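Home Features Local Life Families Back Issues Subscribe

Search this site Enter keyword Go

Where the Kids Go on Thursdays
The Trestley Youth Club has kept its doors open by changing almost everything except the night it meets

21st November

The side door of the old Grange building in Trestley opens at 5:30, and by quarter to six the coat hooks are full. Kids come straight from practice with wet hair, or off the late bus with a backpack over one shoulder. There is a sign-in sheet on a clipboard and a coffee can for dues, which are a dollar a night for those who have it.

The club takes young people from 9 to 18. It has met in this building for most of its life, with a gap of two years when the furnace failed and everything moved to the basement of the library. Membership fell to almost nothing in that period. The older kids stopped coming first, and the younger ones followed when their brothers and sisters did.

What brought it back was a change in how the evening runs. The old club had one program for everyone: a game, a talk, a snack, another game. A nine-year-old and a high school senior want very different things from a Thursday, and the leaders had known this for years without doing much about it. When the furnace was replaced and the building reopened, they split the night in two. Younger members come from 5:30 to 7. Older ones have the place from 7 to 9:30, with a half-hour at the start when the two groups eat together in the big room.

The shared meal was not part of the plan. The first few weeks, the early group ran late and the soup was still hot, so the teenagers sat down too. Parents picking up the little ones stayed to talk. The leaders left it that way. It is usually chili or pasta, and the senior members take turns cooking it. A girl who joined last spring told me she had never made anything but toast before her first turn. She now has a chili recipe she will not share.

Money is the constant worry. The club's heating bill for the coldest month last winter came to $606, more than it collects in dues over the same stretch. The rest comes from a spring yard sale, a pancake breakfast, and a grant from the Eromholm Fund that pays for insurance and nothing else. The grant has to be applied for again each April, and the form gets longer every time. One leader keeps a folder of old answers and copies from it freely.

The activities for the younger group are what you would expect: dodgeball, board games, crafts, a treasure hunt when the weather allows. The leaders tried to bring in a points system two years ago, with teams and a prize at the end of the season. It lasted six weeks. The kids argued about the points all evening and were no longer playing the games, so the chart came down and the prize -- a trip to the bowling alley -- was given to everybody.

The older group picks its own program at a meeting on the first night of the season. This fall they chose volleyball, a movie night once a month, a bike repair bench, and time to do nothing in particular. The last item got the most votes. They have couches for it, donated by a furniture store called Kourkoulas when it closed its Main Street location.
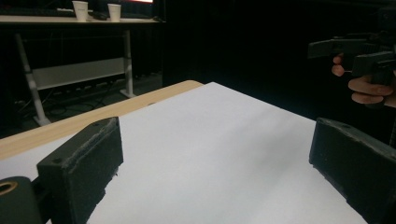

There are rules, though fewer than there used to be. Phones are allowed after the meal. Anyone who leaves the building signs out and does not come back in that night, a rule the leaders refuse to bend. Two adults are always in the room, and every adult has been through a background check and a short training course run by the county. New helpers spend their first month on dishes and sign-in before they lead anything.

The hardest thing to find is adults who will come every week. People offer to help with one event and mean it, but a teenager is not going to talk about trouble at home with somebody who turned up for the pancake breakfast. The current leaders have been coming for years. Two of them were members themselves, and one still has her old club T-shirt, now used for painting.

The club does not advertise. A flyer goes up at both schools in late summer, and the rest is word of mouth. The building is allowed to hold 100 people, a number that seemed like a joke during the library years. At the Halloween party the leaders had to stand at the door with a clicker.

Next on the list is the floor. The volleyball end has a soft spot near the back wall, marked off with orange tape, and serves from that side are taken from the left. A contractor from Tiserer has looked underneath and thinks two joists need replacing. The work would be done over the winter break if the yard sale money stretches that far.

New members can come on any Thursday. Bring sneakers, and a parent for the first night if you are under 13.

Reader comments

gran_of_four
My grandson has gone since September and he now asks to go, which I can't say for anything else he does. I didn't know about the heating bill. Is there somewhere to send a check?

Dale R.
I went in the old days when it was one big group. We used to play dodgeball with the lights off. Glad to see they kept Thursdays.

millroadmom
Does anyone know if there is a ride share from the Eromholm side? The late bus doesn't stop out here anymore.

gran_of_four
@millroadmom We drive in from there and have two seats. Ask at the sign-in table for the family with the green van.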